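Practice before parts: Skoltex opens its workshop bench

The Grivness shared workshop is building a kitchen arm, and its members rehearse each grip in simulation first. The fruit test comes early in the programme.
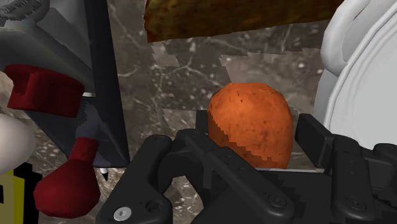
From screen to bench

Assembly resumes in April, with 11 members enrolled.
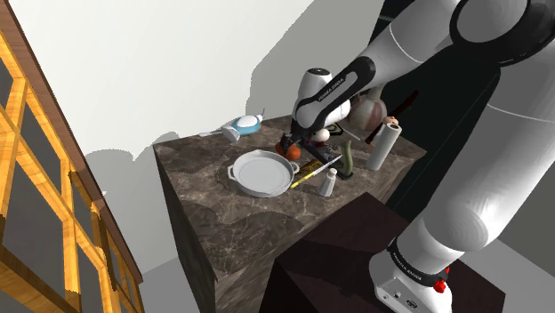
Skoltex set the project one firm rule — no part is ordered until the model has been tried. Reaching down to a crowded worktop, with a bottle and a paper towel roll standing on it, remains the harder exercise. The budget is £821.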